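Rhea Evangelista 在 Hendham 的车间里管着一台单臂搬运单元，机器编号 2075。单元由 Zondance 供货，控制柜是后来换的，底座还是原来那个。她早上七点前到，先擦台面，再开控制柜，然后才给机械臂上电。

“顺序不能反。”她说，“上了电再去擦台面，手就伸在它的工作范围里了。”

这个单元的活不复杂：把 Vakach 送来的小壳体从料盘取出，放到台面指定的格子里，再转给下一道检测。难的是让它每次都放在同一个地方。腕部有一只小相机，每班开工前要对一次位，对位靠的是台面上贴的蓝色胶带。

Evangelista 说，刚接手时她也想过用刻线。“刻线准，可是产品一换，格子大小就得改，台面不能每次都重做。胶带撕了就能重贴，十几分钟的事。”她贴胶带用一把钢尺和一块直角规，先贴横的，再贴竖的，竖的压在横的上面。贴完用刮板从中间往两头赶一遍，交叉的地方多压几下。

麻烦多半出在边上。胶带用久了会起毛、翘边，相机找边的时候就可能找偏。她的做法是让机械臂停在观察位，把腕部相机的画面调出来放大，沿着每条胶带看一遍。

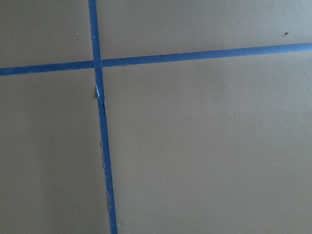
按 Oyelaran 的看法，胶带这一关迟早要取消，改成四角各装一个固定的定位销，对位时用探针去碰，省得每班盯着画面看边。Evangelista 听过这个提议，没有反对，只是认为眼下换产品太勤，定位销要跟着挪，算下来未必省工夫。

“边缘坏了先看坏在哪儿。”她说，“在取样段以外，我记下来，下班再换。在取样段里面，当场停机换掉。”所谓取样段，是程序里用来拟合直线的那一截，她在维护本上画了示意图，接班的人照图核对。换完胶带必须重新跑标定，连跑 3 遍，结果都在允许范围内才放行。有一遍超了，就从头来。

说到日常保养，她翻开维护本给我看。夹爪的指垫每班擦一次，用不掉毛的布，不用溶剂。腕部线缆要看弯折处有没有发白，手顺着捋一遍，捋的时候急停必须按下。相机镜头只用气吹，吹不掉再用镜头纸。导轨的油一个月加一次，四月那次加多了，油甩到台面边上，她花了半个下午清理，后来在本子上把用量写死了。

单元停得最久的一次与胶带无关。那回机械臂放件总是偏，偏的方向还一样，大家先怀疑标定，重做了好几轮，没有用。最后她拆开腕部的相机支架，发现有颗螺丝松了，手一碰支架就能晃。拧紧，点上防松胶，再标定，偏差就回来了。

“现在我先查机械，再查程序。”她说，“螺丝上都画了漆线，线错开了就是动过。”

标定通过之后还有一道试跑。她把速度降下来，放大约 100 个壳体，人站在围栏外面看，中间不离开。试跑时只要有一个压到胶带，她就把那个格子的坐标调出来核对，改过的数值写上班次和时间。

我问她还想改什么。她说想把观察位再抬高一点，让一屏里多看到几段胶带，少挪几次臂。Sangkhawat 那边的同类单元已经这样改了，参数她要了过来，还没来得及试。相机抬高后，细小的毛边能不能看清，她要先拿一段旧胶带比过再定。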